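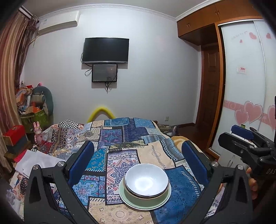
## Eating enough protein at breakfast

Maeve Egan, September 5, 2024

- Thank Ruairí for the intro. Phones off.
- Ask who ate before nine today. Wait for hands.
- Most of us leave protein until the evening meal. Try moving part of it to the morning.
- 200 g of plain yoghurt with oats is an easy start. Eggs or beans on toast also work.
- A 2,000 calorie day has room for a proper breakfast. Mine was 390 this morning.
- Anyone with kidney trouble should ask their GP first.
- Questions, then tea.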